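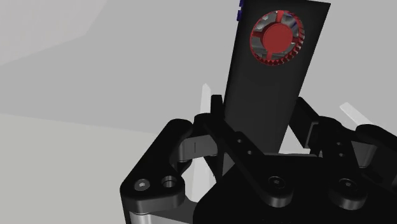 Home | Builds | Members | Log in

Skollside Shared Workshop
12 February 2020

The Nuresska project has completed its second month of work on the two-finger gripper. This thread summarizes the current state of the build for members and for our partners at the Dindby workshop.
14 likes - 3 shares

The arm model now runs in simulation with the full gripper attached. Finger linkages, palm housing and fingertip pads are all included. The pads are set in a pale color so that contact with dark parts is easy to check on screen.
9 likes

The present test object is a flat black panel with a red dial near one corner. The gripper is required to hold the panel upright by its lower part and keep the dial clear of the fingers.
11 likes - 1 share

Each test series consists of 1000 simulated grasps. In the latest series, 343 ended with the panel tilted beyond the permitted angle. Those runs have been set aside for review - no changes to the linkage will be made until the review is complete.
17 likes - 2 comments

Members have asked about the closing force. It remains at the lower setting. A higher setting was tried on the Avotiņš bench and caused the panel to rotate between the pads.
6 likes

Printing of the physical fingers will begin once the pad geometry is approved. Members who wish to reserve time on the large printer should enter their hours in the bench log - requests by message cannot be accepted.
8 likes - 1 comment

The assembled gripper is scheduled to be mounted on the workshop arm in August.
22 likes - 5 shares

© Skollside Shared Workshop | Contact | Back to top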